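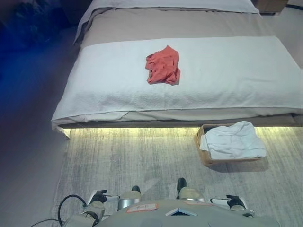
A reader in Flotthorpe wrote in to ask why her duvet always ends up in a ball at one end of the cover by Friday, even though she shakes it out every morning. The usual cause is that the duvet was never fixed at the corners when the cover went on. Shaking moves the filling around, but it won't hold the duvet in place.

The method below is the roll method. It works for one person working alone and takes 5 minutes once you have done it a couple of times.

What you need

The duvet
A clean cover in the same size
Four ties or clips, if your cover has no ties inside

Check the size first

Duvet sizes differ between makers more than you would expect. Measure the duvet flat, side to side and top to bottom, and compare it with the label on the cover. A cover that is up to 2 inches larger each way is fine. More than that and the duvet will slide, whatever method you use. A cover that is smaller than the duvet will bunch at the seams and the filling will feel lumpy.

I use a Furer cover that is sold as 84 inches long. It came out of the first wash slightly shorter, so measure after washing.

Putting the cover on

1. Strip the bed down to the bottom sheet. Move the pillows to a chair.

2. Turn the cover inside out. Lay it on the mattress with the opening at the foot of the bed and smooth it flat.

3. Lay the duvet on top of the cover. Line up the two head corners first, then the foot corners.

4. Tie or clip all four corners. If your cover has loops, tie them in a bow. A knot gets very tight in use and you will end up cutting it. On a Lüthi duvet the loops are set along the side seam, a hand's width from the corner. Use them anyway.

5. Start at the head end and roll the duvet and cover together toward the foot. Keep the roll firm and straight. If one side gets ahead of the other, unroll a turn or two and start again from there.

6. When you reach the opening, reach inside at one end of the roll and pull the edge of the cover around the end so it turns right side out. Do the same at the other end, then along the middle.

7. Close the buttons or zipper. Leave the roll where it is.

8. Unroll it back toward the head of the bed. The cover will now be on the outside and the duvet flat inside it.

9. Hold the foot end with both hands and give it two or three shakes.

If the duvet has a twist in it

Open the foot end and feel for the corners. Usually one foot corner was tied to the wrong side. Undo that corner only, straighten it and tie it again.

Covers with no ties

Sew a 6-inch piece of cotton tape into each inside corner, stitched at its middle so two ends hang free. Add matching loops to the duvet, keeping the stitches in the edge seam so you don't pierce the filling. Clips are quicker. I bought a pack of Fukmont clips and they hold well, but take them off before washing.

Washing

Close the zipper or buttons before the cover goes in the machine. Otherwise pillowcases and socks work their way inside and come out damp. Dry the cover completely before you put it back on.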